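Otivis Robotics Safety Office
Notice on the Flunddale simulation fault, in 6 posts

1/6 Otivis has completed its review of a fault in the Flunddale simulation environment, which we use to test two-arm handling tasks before they are run on hardware. We are publishing the findings for partner sites. 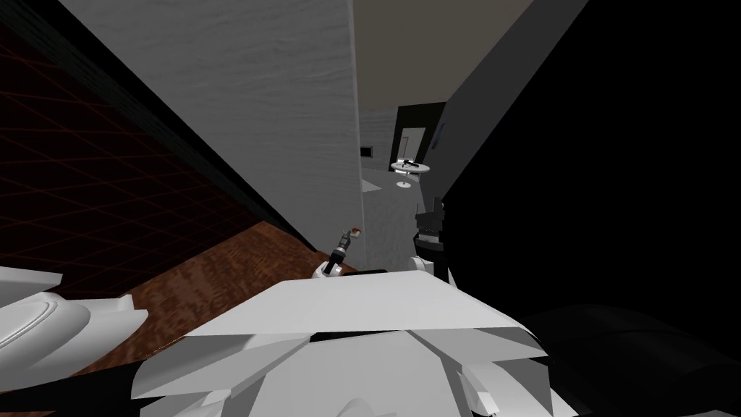 Flunddale simulation: arms and small block, rendered view.

2/6 In July, our team ran a batch of 785 simulated handling trials. In 213 of them, the grip force reported by the simulator stayed at its last value after the fingers had been told to open. The control software read this as a secure hold and continued to the next motion. No alarm was raised.

3/6 The same control software was in use on one physical cell at our Pirnorstead site. During a routine transfer, a part was released early and fell inside the guarded area. No one was inside the guard at the time and there were no injuries. The site lead stopped the cell by hand and reported the event the same day.

4/6 The cause was a timing error in Jugah, the software layer that passes sensor readings to the controller. When a reading arrived late, Jugah repeated the previous one without marking it as old. The error had been present since the spring update. Our acceptance tests did not include late readings, and they should have.

5/6 Corrective steps now in place:
Jugah marks any repeated reading as stale.
The controller halts the arm on a stale grip reading and requires a manual reset.
Late and missing readings have been added to the acceptance tests.
The revised version has completed nearly 3,000 simulated trials, with no unmarked readings found. The Pirnorstead cell remains out of service until its hardware checks are signed off.

6/6 Partner sites running Jugah should install the update before their next powered run and should not rely on the grip reading alone to confirm a hold. Sites that cannot update should keep the affected cells powered down and contact the Safety Office. Reports of similar behavior, including minor ones, may be sent to Saqib Bugti, Head of Safety Review. The full report is dated 15 August 2021 and is available to partners on request.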